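3.2 Tableware and Table Covering
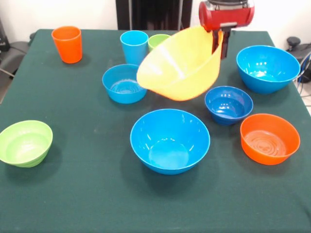 Figure 2. Plastic cups and bowls on the dark green tablecloth.

3.3 Selection of Items

The Datcombe study considered how households store and set out everyday plastic tableware. Pieces were chosen for strong, plain color — orange, blue, light green and yellow among them — so that each would stand out against a matte cloth (Figure 2). Bowls differed in size and in shade, and the blues were kept deliberately close to one another. Participants sorted the pieces in 2 rounds, first by shape and then by color, with 8 minutes allowed for each round. The cloth was left unpressed between rounds, and faint creases were accepted as part of ordinary use. Sorting by color took longer in 5 of the 16 households, chiefly where the blue bowls were treated as separate groups. Storage preferences are reported in Section 4.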